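About Juvar

Juvar provides managed cloud infrastructure and platform support to mid-sized organizations. The company was founded by Nerea Moya and Ihor Polishchuk, who had worked together on the operations team at Cabello and saw how often growing businesses were left to run complex systems without enough staff.

Today Juvar employs 58 people across 2 offices and serves clients in 19 states. Our engineers design, monitor and maintain production environments, and every client is assigned a lead engineer who remains with the account after the initial migration is complete.

Our Services

Juvar offers cluster management, cost reviews, backup and recovery planning, and on-call support. Clients manage their environments through Vostura, our deployment console. Imby, our internal training program, prepares new engineers for client work and is open to client staff at no added charge.

Leadership

Nerea Moya serves as Chief Executive Officer and oversees client relations and finance. Ihor Polishchuk serves as Chief Technology Officer and directs the engineering and security teams.

Careers and Contact

Open positions are posted every Thursday. General inquiries may be sent through the contact form and are answered by our client services office.

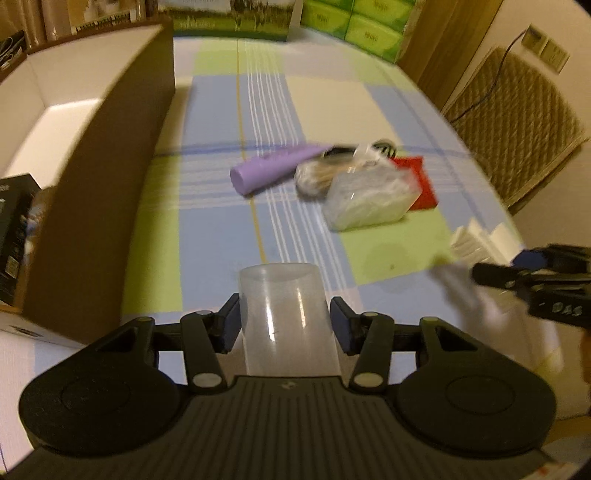
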